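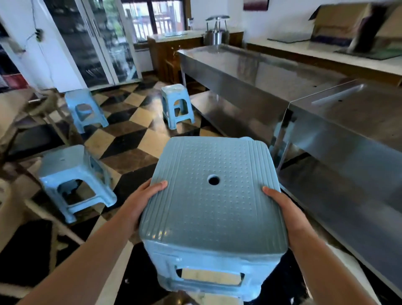

Stool duty: one in the hands, more still on the floor.

Machines take on the morning set-up, one stool at a time

12 Sep 2018

Can a robot get a café ready for opening? Not yet, but it can put out a stool, and the people behind a summer of trials at Sarantis think that is well worth cheering.

Khurram Kiani has spent most of the year on what he calls the boring jobs – stacking stools, wiping steel worktops, shifting crates, squaring up chairs before the first customer walks in. His small firm, Cinulik, wants to know which of them a machine can do today, in an ordinary room with ordinary furniture, and which will have to wait.

The stool has become his favourite test. It is plastic, it weighs very little and any of us could move one while talking on the phone. For a robot it is a proper challenge. The seat is shiny at the ridges, the sides have openings in them, and the whole thing changes shape from a camera's point of view the moment it is tipped. A person simply takes hold of both sides and gets on with it.

"I used to think the lifting would be the hard part," Kiani said. "Lifting is fine. The hard part is knowing where the stool ends and the floor begins, and then putting it down so that all the legs land together. When it gets that right I still clap."

Floors turn out to matter a great deal. Polished tiles throw back the light from the windows, and a bold pattern of dark and pale squares gives a vision system plenty of false edges to chase. Steel tables are just as bad, as they reflect whatever is in front of them. The Cinulik team has stopped trying to cover these things up and now treats them as part of the job, which seems to me exactly the right way to go about it!

In July the firm's two-armed machine, known as Gamby, was given 50 tries at picking up a single stool and setting it down beside a table. It managed 16 without help. That may not sound like much, but in the spring it managed three, and the best runs this time were lovely to watch, with a slow reach, a little pause, and then a clean lift. The less good ones mostly ended with Gamby holding on to one side only and the stool swinging round.

Speed is another matter. A good run still takes longer than most café owners would put up with, and wiping down, which needs steady pressure along a whole worktop, has hardly been started. Lifting one stool off another is harder again, as two that are pressed together need a tug and a wiggle, and Gamby has no wiggle so far.

Still, there is real progress here, and it is happening with cheap everyday furniture in place of special blocks on a lab bench. Kiani has logged 995 stool lifts by people as well, to see how hands go about it. Most of us, he has found, tilt the seat towards ourselves before we carry it. Gamby had always been told to keep it level. The tilt goes into the next version.

The next round of trials moves to Vukthorpe, where the floor is plain carpet and the chairs are wooden. Cinulik is looking for cafés and small shops nearby that would let the team in before opening time.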